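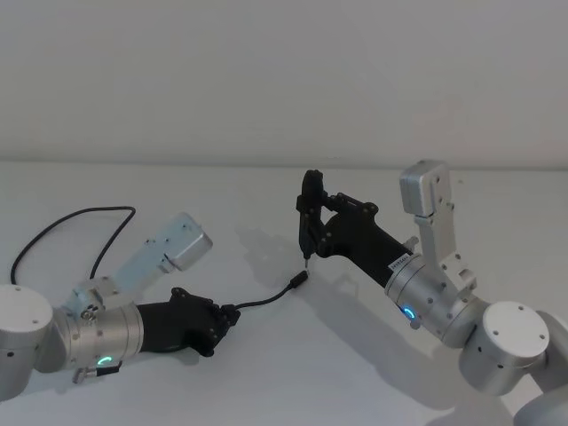

A short black cable, a white table.

The cable belonged to the radio of Kibet's mother, and for this reason nobody in the house wanted to be the one who lost it.

It was December when she moved to Irthorpe. Kibet packed her kitchen, and his cousin Faith packed the front room. They wrote on every box with a thick pen. On one box Faith wrote "radio and small things," and under it, in smaller letters, "cable is inside, I checked."

The cable was not inside.

"I saw it," Faith said. "I put it in with my own hand."

"Then your hand put it in another box," said his mother. She sat on the only chair with her coat still on. The radio stood on the window sill, an old Prundik with a cracked dial, and she looked at it the way one looks at a guest who has not been given tea.

They opened the boxes again. They found the lid of the blue pot, which they had blamed on the neighbors, and a letter from the school where she taught for many years. She read the letter to the end before she let them continue. Kibet went down to the shop on the corner, and the man there offered him a cable for 600, then another, a better one, for 800. Neither had the right plug. He bought bread.

When he came back it was already dark. Faith was asleep against the wall between two boxes. His mother had taken off her coat at last and was hanging it behind the door, and she stopped with one hand in the pocket.

"Kibet," she said quietly.

She pulled it out slowly, the small black plug first.

"You will not tell Faith," she said.

He did not know what to answer. He took the cable, straightened it between his fingers and pushed the plug into the back of the radio. There was a long noise like rain, and then a man's voice, reading the prices of maize.

Faith opened her eyes. "Where was it?"

"In the box," said his mother. "Where you put it."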